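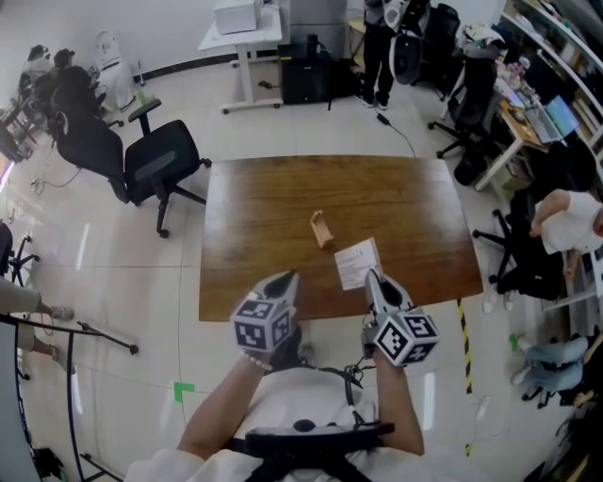 Both hand-held grippers over the practice table, marker cubes in view, with the wooden block and a printed sheet.

Looking after the hand-held grippers: your questions

Which bits need checking before I start?
The marker cubes first, every time! There are two on each gripper, and the tracking lives or dies by those black-and-white patterns. Look for smudges, lifted corners and scratches. Then open and close the tips a few times and feel for grit.

What do I clean the cubes with?
A dry lens cloth. If that won't shift it, dampen the cloth with plain water. No alcohol please – Jelle tried it on an old set and the black went grey and shiny.

A cube feels loose. Can I just tighten it?
You can, but the gripper then has to be recalibrated, even if the cube only moved a hair. Put a tag on it and tell Wiebke Kettler. It takes her 8 minutes and she's happy to show you how (do ask, it's lovely to watch the numbers settle).

How should the cables run?
Down to the harness, with enough slack to reach the far edge of the table without a tug. Clip them before you pick up the grippers.

Why such a plain little block?
It's brilliant for testing! Pick it up, turn it, put it down, 5 times with each hand. If the replay on the Arnar arm misses, the fault is nearly always in the grippers or the calibration.

How often do the tip pads get changed?
Every 100 hours of use, or sooner if they look polished. Spares are in the drawer marked Pladen. Write the change in the log with your initials.

I dropped one. What now?
Don't worry, it happens. Stop recording, check the cubes and tips, and run the block test again before you carry on. Nevzat Çınar keeps the spare bodies and can swap one the same day.

Page last updated 3 May 2021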